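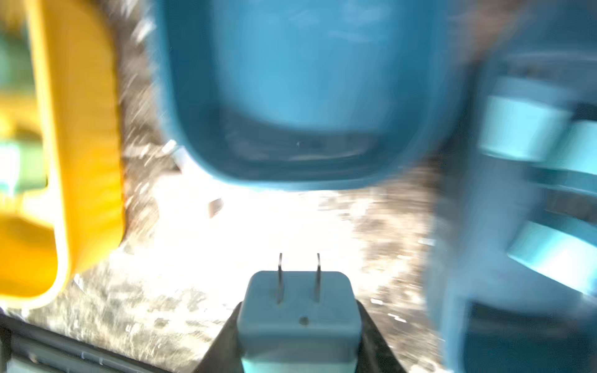 Figure 2. Wrist camera view with a two-prong plug adapter held between the gripper fingers, prongs up.

2. Planning and Budgeting for Your Workcell

Read this section before you place an order. It covers what to measure, what to buy with the arm, and what to leave until later. Installation begins in Section 3.

2.1 Before you start

You will need a tape measure, a kitchen or postal scale, and a sample of every item you expect the arm to pick up. If you are replacing an older Boster bench arm, have its mounting plate drawing at hand. The hole pattern is different and the old plate cannot be reused.

2.2 List the objects

1. Gather the objects the arm will handle in the first year. Ten is usually enough for a first budget.
2. Write down the width of each object at the place where the fingers will close on it.
3. Weigh each object. Containers must be weighed full if they will be moved full.
4. Mark any object with metal parts, sharp edges or thin projections. A plug adapter belongs in this group. The body gives the fingers something to hold, but the prongs have to stay clear of other surfaces.
5. Mark any object with a rounded or glossy surface. These may need the soft finger pads, sold separately.

Note: Do not choose a gripper from the largest object alone. Wide fingers take up room at the work surface and can bump neighboring items when the arm reaches for something small.

CAUTION: Never use the arm to insert or remove a plug from a live outlet. Practice work with plugs and adapters must be done with unpowered parts only.

2.3 Measure the work surface

1. Measure the clear width and depth of the counter or bench. The Zandham arm needs a clear area of 800 mm in each direction.
2. Check the height above the surface. Shelves and cabinets must be outside the reach of the arm when it is fully raised.
3. Decide where bins, racks and other tall items will stand. Enter them on the layout sheet, even if they are only there part of the time.
4. Allow 200 mm between the mounting plate and the nearest wall for cables.

Note: Stone and speckled countertops are acceptable, but do not drill them. Order the clamp mount.

2.4 Plan the lighting

The wrist camera works close to the surface, and strong light falling on a pale counter can wash out part of the picture. In Figure 2 the center of the counter is nearly white, while the adapter in the fingers remains easy to make out. Large items close to the camera also blur when there is motion.

1. Turn on the lights you normally use and look for glare on the surface.
2. If there is glare, include a diffuser panel in the budget. One panel covers a standard bench.
3. If the bench is beside a window, include a blind as well.
4. Leave camera upgrades out of the first order. Most picture problems are solved with lighting and a slower arm speed.

2.5 Choose the gripper and mount

Match your object list to one of the following sets.

Jilgate Basic: two-finger gripper, hard pads, clamp mount. For small rigid items.
Jilgate Plus: two-finger gripper, hard and soft pads, clamp mount, wrist camera. For mixed items, including rounded containers.
Farías adapter plate: needed only if you already own a gripper with the older bolt circle.

The Basic set can be fitted with a wrist camera later, but the cable has to be run again through the full length of the arm. If you expect to want the camera, buy the Plus set.

2.6 Build the budget

Enter these lines on the budget sheet at the back of this guide:

Arm and controller
Gripper set
Mount or adapter plate
Lighting (panel, blind)
Spare finger pads, 2 sets
Emergency stop with extension cable
Operator training
Yearly service

Finger pads are wear parts and are not covered by the warranty. Training is priced by the session, so ask how many operators can attend before you fill in that line.

CAUTION: The emergency stop is not included with the arm. Do not remove it from the order to reduce the price.

2.7 Check the order

Compare the heaviest object on your list with the payload figure on the quotation. The gripper and camera count toward the payload. If the total is over the limit, move up one arm size or take the object off the list.

Send the layout sheet with the order. Orders received without one are held until it arrives.

Section 2 last revised 13 June 2021.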